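Print this article | E-mail to a friend

Why I've given up ironing (mostly)

I own 10 white shirts and I used to iron the lot every Sunday night, telly on, tea going cold. Then in June I moved to Flerham, the iron blew a fuse, and I just... didn't replace it. Bliss! My mate Rohani Chong hangs hers straight off the spin with a good hard shake — collar up, top button done — and I've pinched the habit.

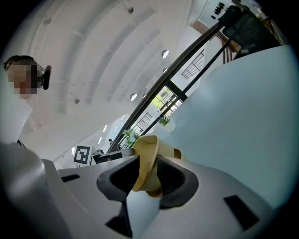 White shirt, dark hair: a combination I'll always defend.

I still pay the laundry in Conholm to press one for weddings. My favourite colour on me is still white, creases and all.

Recent stories
Anjani Goh on winter coats
Op shopping in Utbridge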